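Bikgate Opens Its Second Farm Kitchen in Stistdale

STISTDALE, January. Bikgate, the company which brings vegetables from small farms to city homes, is happy to announce the opening of its second farm kitchen. The new place is in the old Hájek mill and has 67 seats. Doors open on Thursday at noon.

The menu changes every week and is made from the produce of 13 farms in the valley. Guests can also join evening classes in pickling, bread baking and soup making. Each class takes two hours, and the price includes dinner.

"We wished for a long time to cook in the same valley where our vegetables grow," said Leanne Lightfoot, director of Bikgate. "Now the farmers can come and eat with us."

The kitchen is led by chef Leif Eide, who before worked at the restaurant Plistis. He prepared 168 recipes for the first season, many of them with cucumbers, beets and cabbage.

Tables can be booked by phone or at the door. Groups are kindly asked to book two days before.

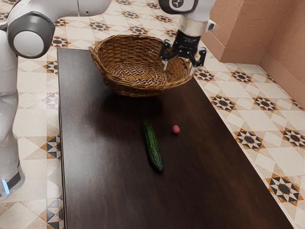
Children under six eat free at lunch, and the mill yard has parking for guests and bicycles.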